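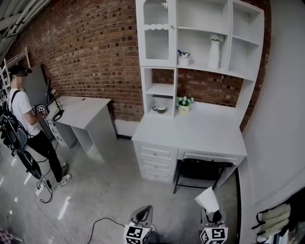

Fig. 1 – White desk and hutch against a red brick wall.

Rental listings in Wornia: how long do they stay up?

I picked this topic because I'd just been through a rental search myself and wanted to know if it was only me having a rough time of it! My plan was to follow 200 apartment listings on Trillanance through December and note when each one came down.

I split the town into 3 neighbourhoods, with Jaidee as the one closest to the college. Places there went fastest by a mile, especially anything with 2 bedrooms (students sharing, I'd guess). Over in Wulov a lot of listings were still up after 30 days – mostly the bigger units with no parking.

One headache was relisting. Some landlords pull an ad and put it back up with a new title, so I matched them by street address and counted from the first posting. I probably missed a few.

I'd also love to redo this in summer, when the leases near campus turn over. Asking prices are in the spreadsheet I handed in with this report.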